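Tendine Test Kitchen — Call for Participants, Recipe Timing Study

Posted Feb 22, 2019

Tendine is recruiting adults who cook at home at least three times a week. The study measures how closely the preparation times printed in recipes match the times recorded by ordinary cooks. Results will be used to revise the time estimates in the Pasteo recipe collection. 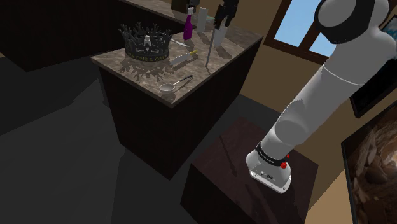 Each participant completes two sessions of three hours. Ingredients are supplied, weighed and unwashed. Participants work alone from a printed recipe and note the start and end of each step on a form. Speed is not scored.

Applicants must be 18 or older, able to read a recipe in English, and free of food allergies. Professional cooks are not eligible. Payment is $100 per completed session.

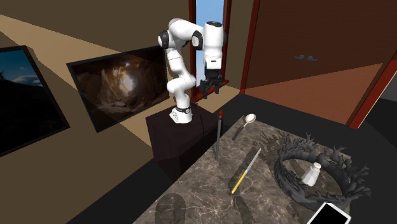

Do I need to bring my own knives?

Knives, boards and pans are provided, and personal equipment may not be used during a timed session.

Sessions run through October. Places are assigned in order of application, and late arrivals of more than 13 minutes will be rescheduled once.

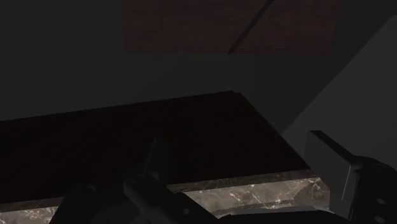 Recipes in the second session include a rolled pastry dough, which is timed separately from the filling. Work surface affects this step, and the form asks for the surface used at home — veined marble, wood, laminate or other. Leave the line blank if unsure.

To apply, write to Rongrong Pan, Study Coordinator, Tendine, quoting reference 147. State your age, how often you cook, and any dates you cannot attend. Questions about payment go to Deming Tang.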